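4.2 Wrist-view observations and the approach controller

The Cester policy takes the wrist view as its only image input. Joint positions are passed in separately and merged after the encoder. We chose this setup because the fixed view in our earlier planner, Cassim, lost sight of the target whenever the arm passed in front of it. The wrist view avoids that problem but brings another. As the arm moves through the simulated kitchen, what the policy sees ranges from views with clear landmarks to views made up almost entirely of flat surfaces.
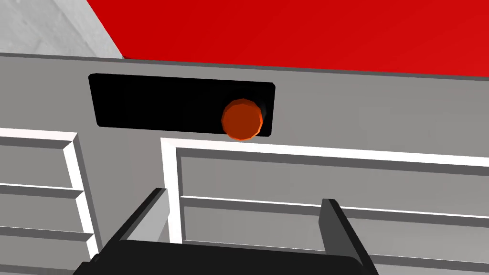
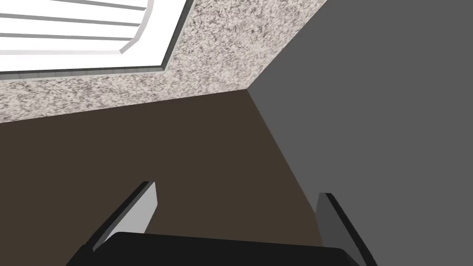

Figure 2. Simulated wrist views, gripper open in both. First: cabinet face with an orange knob and white-framed drawer fronts. Second: brown, speckled and gray surfaces meeting at a corner.

In views of the second kind, the pose estimate is poorly constrained, as large flat areas give the encoder few features to match. Iruneo, the tracking module, therefore reports a confidence value with each estimate. When the value falls below a set threshold, the controller holds the last accepted target pose and limits the tip speed to 2 cm/s. Normal control resumes after 19 consecutive estimates above the threshold. Shorter windows caused the controller to switch back and forth between modes near cabinet edges.

The hold mode adds around 2 seconds to a typical approach. We did not tune the threshold per scene. The same value is used for all tasks in the Ama suite, including those in which the target starts outside the wrist view. Section 4.3 describes how the threshold was set.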